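Kustalari adds desk with raised rear shelf to workroom furniture range

Kustalari has extended its workroom furniture range with a desk intended for small workshops, craft rooms and shared studios. The new model, named Zulivar, has a flat main surface and a narrow raised shelf along the rear edge. It will be available to trade customers from September and through the company's own showroom later in the autumn.

The Zulivar replaces the Quintero, which was supplied without a shelf. Feedback collected from trade customers over the life of the earlier model showed that most had fitted a shelf of their own, usually by screwing brackets into the desk top. According to Kustalari, this was the main source of damage on desks returned for repair.

"The Quintero was a sound desk but people kept drilling holes in it," said Lerato Coetzee, head of product at Kustalari. "The shelf is now part of the design from the start. It is fixed to the desk at the factory and the customer does not need any tools to use it."

The shelf leaves open space beneath it, so flat items such as sheets, rulers and trays can be pushed under it when the main surface is needed. The desk is offered in two widths. Both use the same legs and the same fixings, and a desk can be moved between rooms by two people without being taken apart.
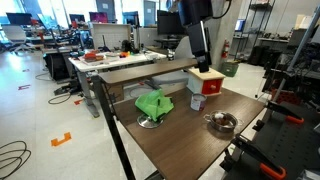 Kustalari tests the layout of each desk with ordinary items before it approves a design for production. The test looks at how much of the top remains free once a normal amount of clutter has been put down, and whether items of different heights can be reached without moving the others. The dark brown top is laid out with a crumpled lime-green cloth, a small white paint can with a red label band, and a stainless steel pot with two side handles, while a small wooden box with a red drawer front stands at the back. A box of this kind is useful in the test, as a drawer has to open without striking whatever has been left in front of it. The same check is carried out with taller containers and with lids that lift upwards.

Layout testing for the Zulivar was led by Lwazi Lekota, who also drew up the revised care instructions. These advise users to wipe spills with a damp cloth, to dry the surface afterwards and to place a mat under hot pans. Solvents should be kept away from the shelf edge, where the finish meets the joint.

Each desk is supplied with four legs, a set of levelling feet and a printed assembly sheet. Assembly takes 40 minutes with one person working alone. Replacement shelves and feet can be ordered separately, and Kustalari will hold spare parts for the Quintero for a further seven years.

"Customers who already have the older desk can carry on using it," said Petronella Ntuli, service manager. "We have no plans to withdraw support – the feet and fixings are the same on both models."

Trade orders will be handled by Kekness, which already distributes the company's stools and wall cabinets. Samples of the dark brown finish can be requested through the Kekness trade desk.

Media contact: Thandeka Van Wyk, Kustalari press office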